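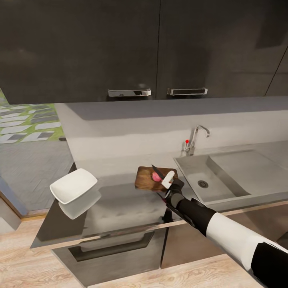 Penura Household Column Corpus: README

Last updated Jun 26, 2023

Overview

Penura is a text dataset of household advice columns transcribed from the Muruvside Home Bulletin. It contains 1641 entries covering cleaning, food storage, laundry, small repairs and furniture care. Each entry is one reader's letter with the editor's reply. Advertisements, recipes and serial fiction were left out.

Source and reference format

Pages were scanned from the bound set held at the Villalba reading room and transcribed by hand. OCR was tried first and dropped – the two-column layout produced too many merged lines. Every entry carries the volume and number of the issue it came from, set as on the printed masthead.
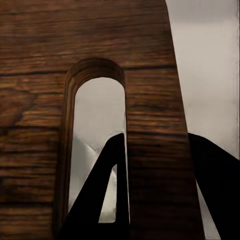 Vol. 12, No. 46

Masthead references go in the field issue_ref. Where the masthead is torn or missing, the field holds the string "unknown" and the scan number is kept in scan_ref. Double numbers, as in the August issues, are entered under the first of the two.

Files

entries.csv: one row per entry, UTF-8, comma separated, header row included
topics.csv: topic codes and labels
changes.txt: corrections by release

Fields in entries.csv

entry_id: integer, stable across releases
issue_ref: text
scan_ref: text
topic: code from topics.csv
letter: text, may be empty
reply: text, never empty

Long replies are stored whole. The web preview shows the first 400 characters only, so do not use it for word counts.

Transcription rules

Original spelling is kept, including printer's errors. Line-end hyphens are removed when the unhyphenated form occurs elsewhere in the same volume. Fractions are written with a slash. Illegible words are marked [?], one mark per word.
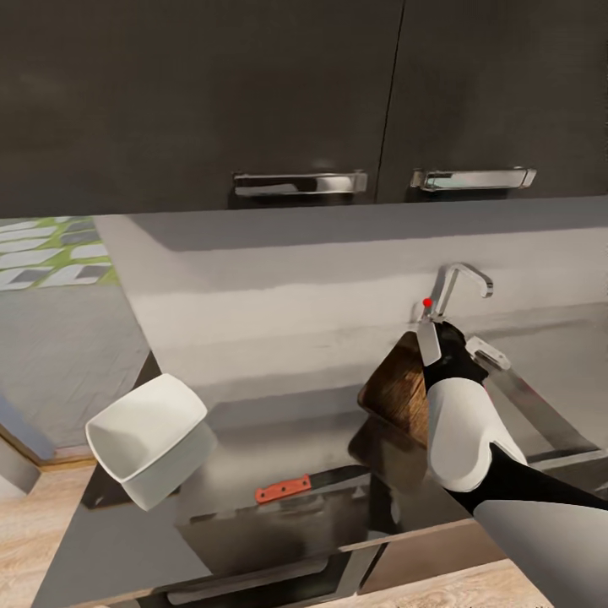 Why do some entries have a reply but no letter?

The editor often answered several readers at once and printed only the replies. The letter field is left empty in those rows.

Known problems

Topic codes were assigned by a single reader and have not been checked. The line between "storage" and "furniture" is weak; entries on shelves and linen chests appear under both. Replies on stain removal name chemicals that are no longer considered safe, and the text should not be served to the public as advice.
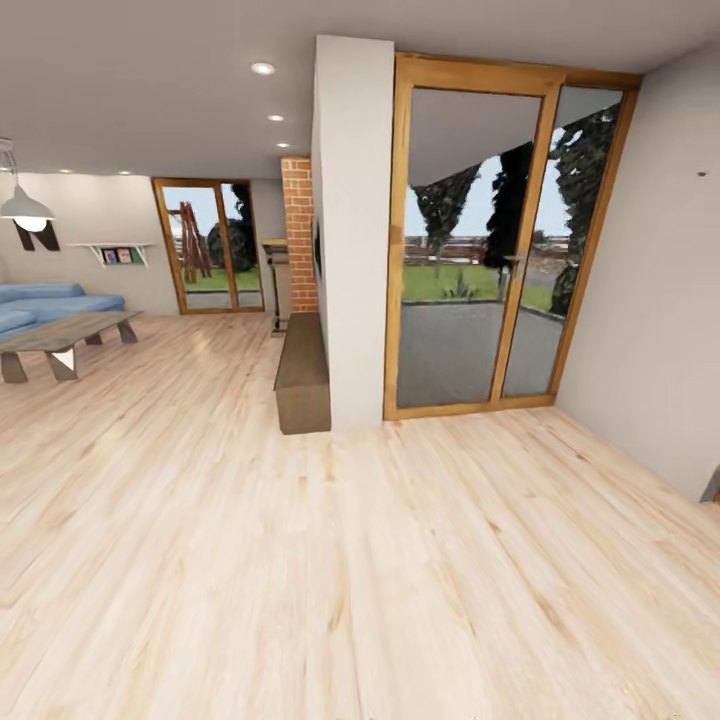

Interior with plank floor, white pillar and glazed door.

License and contact

The transcriptions and topic codes are released for any use with credit to Penura. The page scans are not included – requests for those go to the Villalba reading room. Report errors through the Rerkell tracker, giving the entry_id and the corrected text.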